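How to look up an old medical officer in the Pretcombe registers

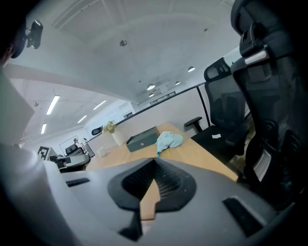 The Pretcombe hospital registers list doctors and ships' surgeons by year of appointment, and most people start in the wrong volume. Work out the year first. Anything up to 1960 is in the bound series, and later appointments are on the Wamex cards. Copy your notes onto single sheets as you go and keep them flat in one place. A dark grey metal box with a lid, like the one on the desk, does the job. Label the sheets by volume number.

1. Write down the surname and every spelling you have seen. Clerks wrote what they heard.

2. Check the index at the back of volume 9. It covers the whole bound series, but leaves out anyone who served under 2 years.

3. If the name is missing, go to the Manalastas list. This is a typed list of short-term surgeons and runs to 61 pages. It is in order of port, so you need to know where the person first signed on.

4. Note the folio number — not the page number — and fill in a request slip. The two were mixed up when the volumes were rebound.

5. Compare the entry with the medical school roll. Look for the same birth year and the same place of training before you treat it as a match.

Requests sent in August take longer, as the reading room closes for shelf checks.

Page updated 11 May 2018

Related pages
Reading a ship surgeon's journal
Abbreviations in fever ward records
Pletosden nursing rolls

Contact us | Copyright Pletosden Medical History Group | Back to top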